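## 3. Loading the wall shelving with bottled drinks

This section covers first loading and routine restocking of the Ladon wall display unit. Assembly and wall fixing are covered in Section 2. Do not load any shelf until the wall fixings have been checked.

**Caution:** Maximum load is 80 lb per shelf, evenly spread. Do not stack bottles on top of one another.

### 3.1 Before loading

1. Confirm that all shelves are seated in the uprights on both sides.
2. Place a level on each shelf. Adjust the clips if the bubble sits outside the lines.
3. Wipe the shelves with a damp cloth and dry them. Do not use abrasive pads on the white finish.
4. Check that any lettering or signs on the wall above the unit remain clear of the top shelf stock.

**Note:** Replacement clips are ordered under part number 773. Clips from the older Jastness unit have a shorter tongue and must not be used.

### 3.2 Loading order

Load from the bottom up. A unit loaded from the top first puts uneven strain on the upper fixings.

1. Fill the bottom shelf completely, working from the ends toward the center.
2. Fill the remaining shelves in ascending order.
3. Set small bottles on the top shelf only.
4. Leave 3 inches between the tallest cap and the shelf above.
5. Turn all labels to face front.

### 3.3 Arranging by color

Each shelf takes one color group. Keep the group unbroken along the full length of the shelf where stock allows.

1. Put dark bottles on the top shelf.
2. Put reddish-brown and amber bottles on the second shelf.
3. Put bright red bottles on the third shelf. Cans may share this shelf if they are grouped together toward the right end.
4. Put light green packaging on the fourth shelf.
5. Put orange bottles on the bottom shelf.
6. Step back and check the rows from one end of the wall. Correct any bottle that breaks the line.
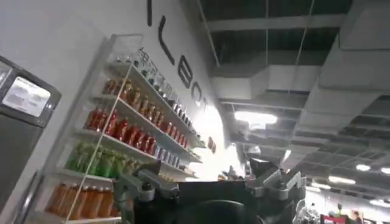
### 3.4 Restocking

1. Pull remaining bottles forward to the front edge.
2. Place new stock behind them.
3. If a color group runs short, space the bottles out. Do not fill the gap with another color.
4. Remove leaking bottles at once and dry the shelf before refilling.

**Caution:** Do not lean on the shelves or use them as a step.

Revised 20 Jun 2026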